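Foro Casa y Manías > Salón, comedor y cuartos para todo > La mesa grande que se come todo: ¿la despejo o la asumo?

Nillamance
Buenas a todos. Llevo leyendo el foro desde octubre y al final me animo a escribir, porque tengo un problema con una mesa y en casa ya no me aguantan con el tema.

Os pongo en situación. Tenemos una sala con suelo blanco brillante, de esos que rebotan toda la luz, y en ella una mesa grande que heredamos de mi suegra. La idea era usarla para comer cuando viniera gente. Le puse una tela gris por encima para que no se rayara y ahí empezó todo, porque con la tela puesta parece que da permiso: llegas, sueltas lo que traes en la mano y ya lo recogerás. La pantalla de una lámpara que iba a cambiar de sitio. Un bol. Cacharros con pantallita que mi marido va a revisar "este finde". Y las plantas, que son mías, lo reconozco, y que han ido creciendo hacia la mesa porque por ese lado les llega mejor la luz.

El suelo lo tengo bastante despejado, eso sí, pero en la parte pegada a la mesa ya se empiezan a acumular cosas también, y me da miedo porque sé cómo acaba. Mi hermana vive con un pasillo por el que hay que andar de lado.

He mirado un mueble auxiliar de la marca Sondon, con cuatro baldas, que sale por 184 euros. También he pensado en quitar la tela a ver si así nos da apuro dejar cosas encima. ¿Qué haríais vosotros?
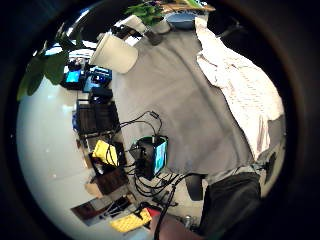
La mesa, con su tela gris y todo lo que le ha ido cayendo encima y al lado.

Acepto críticas pero con cariño, por favor, que es mi primer mensaje.

Piret Šimkus
¡Bienvenida! De exagerada nada, yo tengo una igual en el cuarto de la plancha, solo que la mía es redonda y aún cabe menos.

Mi voto es quitar la tela. Yo tenía un mantel de hule en la mía y era exactamente lo que cuentas, se convirtió en un almacén. Lo quité una tarde, limpié la madera con un poco de cera y de repente daba pena poner trastos encima. Me duró limpia hasta Navidad, que luego ya sabemos lo que pasa con las cajas de adornos, pero fueron unos meses muy buenos :)

Las plantas ni tocarlas, ¿eh? Que esas hojas verdes tan brillantes son lo más bonito que tienes ahí.

hemik_bricolaje
Pues yo discrepo con lo de la tela. Si encima de la mesa hay aparatos, la tela protege, y el que diga que no es que nunca ha arrastrado una caja por un barniz. Yo lo hice en el piso antiguo y el surco se quedó para el casero.

Lo que sobra es lo otro. Separa en dos: cosas que se usan en esa mesa y cosas que están de visita. La pantalla de lámpara tumbada está de visita. Y el cajón marrón ese con el frente de lamas yo lo aprovecharía para meter cables y cargadores, que además por las rendijas corre el aire.

Por 184 euros yo no compraba nada. Hay estanterías metálicas mucho más baratas y aguantan lo que les eches.

Nillamance
Gracias a los dos!! Piret, lo de la cera me lo apunto, aunque te confieso que no sé ni de qué color es ya esa mesa por arriba, hace muchísimo que no la veo sin nada.

Hemik, lo de "de visita" se lo he leído en voz alta a mi marido y se ha reído, pero luego ha dicho que los aparatos no están de visita, que viven ahí. Así que ya tenemos bronca para la cena. Estanterías metálicas no quiero, lo siento, me recuerdan al trastero de mi padre.

Kristaps Lepik
Hola. Me voy a poner un poco del lado del marido. Si los cacharros están enchufados y con la pantalla encendida, es que alguien los usa, y moverlos cada dos por tres es la mejor manera de que acaben dejando de funcionar. Yo tengo un rincón parecido y lo que hice fue cederle una punta de la mesa a la electrónica, con una tira de cinta de carrocero marcando la frontera. Queda feo, lo admito. Pero llevo 18 meses y la frontera se respeta bastante.

Lo que no dejaría es la caja negra en el suelo. El día que friegues te vas a acordar de mí.

tia_maruja
Kristaps, ¿cinta de carrocero en una mesa de la suegra? Madre mía.

A mí lo que me pone nerviosa son las macetas. Yo regaba una hiedra encima de la tele y no os cuento cómo terminó la tele. Si tienes hojas colgando por encima de la zona de los aparatos, algún día vas a regar con prisa. Saca la planta de ahí y la pones en el suelo, que tienes sitio de sobra por el lado izquierdo y en ese suelo tan blanco tiene que quedar preciosa.

Piret Šimkus
Maruja, ¡pero si le acabo de decir que no las toque! Jajaja. Que las saque al fregadero para regar y ya está, yo lo hago así con las mías - se escurren un rato y vuelven a su sitio. Es un rollo la primera vez y luego sale solo.

tia_maruja
Con una planta grande no es ir y volver, Piret, que yo tengo la espalda como la tengo. Cada una con su método, pero yo el agua y los enchufes los quiero en habitaciones distintas.

Nillamance
Haya paz :) La maceta pesa lo suyo, así que el fregadero lo veo difícil, pero entiendo lo que dice Maruja. Igual la giro para que las hojas miren hacia el otro lado. ¿Eso les sienta mal? La tengo en la misma postura desde que la traje.

Kristaps Lepik
Girarla no le hace nada, mi madre les da un cuarto de vuelta a todas las suyas cada vez que limpia el polvo. Se quedan un poco raras unos días y luego buscan la luz otra vez.

hemik_bricolaje
Vuelvo a lo mío, que os habéis ido a la jardinería. ¿Qué medidas tiene la mesa? Si me dices que pasa de 85 cm de fondo, la mitad de atrás no la alcanzas con comodidad y por eso se te llena. Lo que queda lejos de la mano se convierte en balda, le pongas tela o no. En ese caso yo pondría un estante bajito al fondo, una tabla con cuatro tacos, y lo de poco uso va encima. Una tabla y los tacos los sacas de cualquier resto.

Nillamance
He ido a medirla con el metro de costura (no os riáis) y entre unas cosas y otras no he podido apoyarlo bien, pero sí, pasa de 85. Lo de la tabla me gusta, porque podría meter debajo el bol azul y otras cositas y no se verían tanto.

Por cierto, alguien me ha escrito por privado preguntando qué hace un bol ahí. Pues lo mismo que todo, llegó y se quedó.

sofi_hosseinzadeh
Yo entro solo para defender el desorden, que os veo muy lanzados con la tabla y la cera. Una mesa grande en la que se pueden dejar las cosas a medias es un lujo. En mi casa para coser tengo que montar y desmontar cada vez y al final no coso. Si comen en otro sitio y nadie tropieza, ¿cuál es el drama? La foto me parece una mesa en la que se hacen cosas.

Eso sí, la pantalla de la lámpara tumbada la levantaba, que se aboyan. Perdí una así, me costó encontrar otra igual y encima el tono no era el mismo.

tia_maruja
Sofi, el drama es que la mesa era para comer con gente, lo pone en el primer mensaje.

sofi_hosseinzadeh
¿Y cuántas veces al año viene gente? Lo pregunto en serio. Si son dos, se recoge dos veces y listo. Se mete todo en cajas una tarde y a la mañana siguiente se vuelve a sacar.

Nillamance
Ay, Sofi, me has pillado. Vienen en Navidad y por el cumple de mi hijo, y el año pasado el cumple lo hicimos en el patio.

Bueno, os cuento cómo va. Hemos hablado (sin bronca al final, le puse croquetas) y de momento vamos a hacer esto: los aparatos se quedan en una punta, sin cinta, Kristaps, perdóname. La planta la giro yo mañana. La caja negra sube del suelo en cuanto tengamos el estante de Hemik, que mi marido dice que tiene una tabla de 800 mm guardada de cuando hicimos el armario. La tela la lavo y la vuelvo a poner, que en esto no nos hemos puesto de acuerdo ni entre nosotros. Y el mueble de Sondon se queda en la tienda por ahora, aunque lo sigo mirando por las noches en el móvil.

Piret Šimkus
Con la tela otra vez puesta, ay. Bueno, plánchala al menos, que una tela planchada impone un poco más.

hemik_bricolaje
Si la tabla es de aglomerado, ponle un taco también en el centro, que con el peso comba. Y sube foto del estante cuando esté.

Nillamance
No sé ni de qué es, le pregunto luego. Y plancharla, Piret... tendría que encontrar primero dónde apoyar la plancha.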